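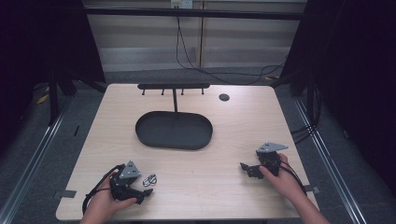

*Page last changed: Apr 1, 2021, by Séverine Lemaire*

# Sutska word list: progress report to the Trunberg fund

Dear Mrs. Carré,

With this report I inform you of the state of the work on the Sutska word list since our last letter. The money of the second part has been received, and we thank you for it.

## Entries

The list has now 2163 entries. Of these, 525 were checked by a second reader, who is in most cases Ginette Bailly. The checking goes slower than we planned in July. The words for weather and for animals were simple. The words for family are difficult, as the upper villages and the lower villages use the same word for different persons. For example, one word means "aunt" above the mill and "older cousin" below it. We have decided to keep both meanings under one entry and to mark the village each time.

Hubert Górecki has finished the letters A to F in the final form. He proposes to write the stress on every word, also where it is regular. I agree with him, but it means that A and B must be opened again.

## Recordings

We have 83 recordings with speakers. Seven of them have a strong noise and we can use them only for the meaning, not for the sound. Two speakers have asked that their names are not printed, and we respect this.

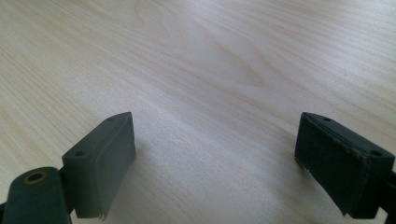
The transcription of the remaining recordings is done by Sandrine Sabatier. She works in Flilum, the program that we bought with your support. It is good for long conversations, but it does not know the nasal vowels of the dialect, so she writes these by hand after.

## Spending

Travel was lower than in the budget, and paid transcription was higher. The total stays inside the sum that you approved. We ask for your permission to move the rest of the travel money to transcription. The table with all amounts was sent to your office separately.

## Next steps

- finish the checking of the family words
- open again A and B for the stress marks
- send you a sample of the printed page, letter C
- ask the printer for a new price with the larger paper

For the sample page, please tell me if you prefer it on paper or by e-mail.

With kind regards,
Séverine Lemaire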